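Nurnach Kitchen Set
Simulated manipulation package from Gakstead

Overview | Method | Requirements | Licence

Nurnach is a set of simulated kitchen tasks for training and testing arm policies. It comes with 72 layouts, 149 object models and the Heo training code used in our grasp-order work. You can run the tasks without Heo if you have your own learner.

Each episode gives the policy a written instruction and a cluttered worktop. The arm has to pick the named object, carry it to the target and let go. Starting positions are drawn afresh each time, and the distractors change with them. A run is scored by the simulator's own state check, so there is no hand labelling. 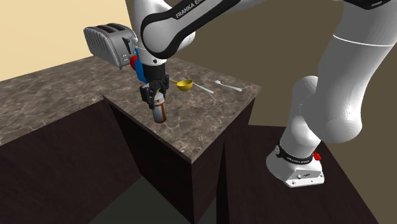
Bottle held over the island worktop, with toaster, ladle, fork and spoon on the marble.

Method

Heo splits a task into short stages and learns when to move from one to the next. The stage labels come from contact events in the simulator. Earlier versions used fixed time steps, and these did badly on thin items such as cutlery, where the approach takes longer.

We trained on 2000 demonstrations and held back 9 layouts for testing. On the held-back layouts the staged policy finished more tasks than the fixed-step one, with the biggest gain on bottles and cups. Forks and spoons are still the weakest group. Most failures there are a missed first grasp, and the policy rarely recovers from one.

All results are from simulation. We have not yet tested transfer to a real arm.

Requirements

Linux, Python and one graphics card. Layouts can be rendered without a display. The demonstrations are a separate download.

Licence and contact

Free for teaching and academic research. Commercial licences are sold per site from our Brurkgate office. The next layout pack is due in November.

Technical questions: Soon-im Ham, Simulation Group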